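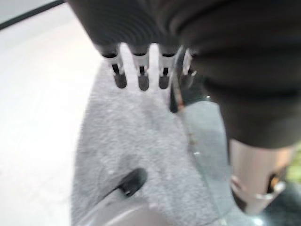
People write to me wanting to know if the Lutodik hand can fold their laundry yet, and my short answer is "a bit of it, on a good day, if you help." I've been selling and setting up Lutodik gear for a while now and I'd much prefer you hear that from me before you put down any money! Cloth is a real headache for a machine. Take a gray towel-type cloth lying on a white tabletop with four fingertips hanging over it, which is how a lot of my bench tests start. You or I would pinch an edge without thinking. The hand has to work out where the edge is, get a finger low enough to catch it, and come away with one layer of fabric (two layers is the usual accident).

Lutodik hand, chore bench package
Page updated 2019-07-02

What you get
The hand itself, wired and tested
Wrist camera and its bracket
Bench power supply and cables
A spare set of fingertips
Druseo control software, on a drive, with my own notes in the same folder
Setup call with me, as long as it takes

Price: $3,000 for the package. The arm is extra, see further down.

What it's good at
Things that sit still and have a shape. Cups, sponges, boxes of screws, spray bottles, the TV remote. I keep a list of 19 chores that I run every new hand through before it ships, half of them household and the rest shop-floor stuff like sorting fittings into bins or passing parts from one tray to another. The bin sorting is the one I'd trust it with while I go make coffee. It's slow, slower than you by a long way, but it will keep going through lunch and it doesn't mind being bored.

It's also nice for clearing a table, provided the table isn't a disaster. I put out a mix of stuff on purpose, hard things on soft things, clear plastic next to cloth, and see what happens. Clear plastic is a pain. The camera looks straight through it and the software gets ideas about what's underneath, so if your job involves a lot of transparent packaging, please tell me before you order and we'll talk lighting.

What it's so-so at
Folding, as above. Flat single cloths, fine, most of the time. Fitted sheets, forget it (I can't do those either). Picking up anything very thin from a hard surface takes several tries. Wiping works pretty well once the cloth is in the fingers, and I've had nice long runs of countertop wiping, but corners get skipped and you'll want to go over them yourself.

Food
I get more mail about this than about anything else, mostly from folks packing produce and from one very determined reader who wants her lunch boxes filled. Fruit is where I spend my evenings now. Apples and oranges are friendly. Bunches of grapes are a whole other project: they're shiny, they're packed tight, every one hides part of another one, and when you get close they take up pretty much everything the wrist camera can see. 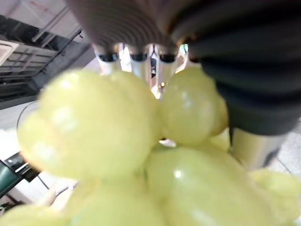
Grapes at very close range, with two ribbed black fingers coming in.

The thing to understand about a view like that is how little the software has to go on. Pale green next to pale green, bright spots of light on the skins, dark gaps between. My notes include the settings I use for close work, and they're different from the ones for boxes and cups, so please don't skip that file. Start with the lowest grip setting. Go up one notch at a time. A squashed grape wipes off easily enough, but it does get into the creases if you leave it overnight, ask me how I know.

Can you run a lunch-packing line with this today? I wouldn't. Could you set it up on a table and learn a lot about how such a line might work in a few years? Yes, absolutely, and that's who buys it.

Which arm to put it on
The two I've mounted it on are the Saengthong bench arm and the bigger Pruvutgate. The Saengthong is the one I'd pick for a kitchen table or a small shop. It's quiet and the mounting plate lines up without any drilling. The Pruvutgate reaches farther and feels more solid, but you'll need an adapter ring, which I make here and can throw in the box. Got a different arm? Send me a photo of the wrist end and the bolt pattern and I'll tell you if it's doable.

Before you order
You need a sturdy table, decent overhead light with not too much glare, and a computer that can run Druseo without wheezing. Keep the camera cable clipped along the arm. A loose one will find its way around whatever you're trying to pick up.

Try everything 100 times. I mean it! A chore that works three times in a row will make you want to call your friends over, and then it'll drop the cup in front of them. I keep a tally sheet taped to the wall by the bench and there's a blank copy in the package. If the count looks bad after a full run, send me the sheet and a few pictures from the wrist camera and I'll have a look.

Care
Wipe the fingers down with a damp cloth after food or anything sticky. No solvents. Check the fingertips for wear every couple of weeks if you run it daily, and swap them as a full set so the grip stays even.

Shipping and returns
Hands go out once they've been through the full list, so allow a little time. The next batch is planned for August. If you try it and it's wrong for your job, write to me first, there's often a setting. If there isn't, send it back clean and in its original foam and I'll refund the package price less the shipping.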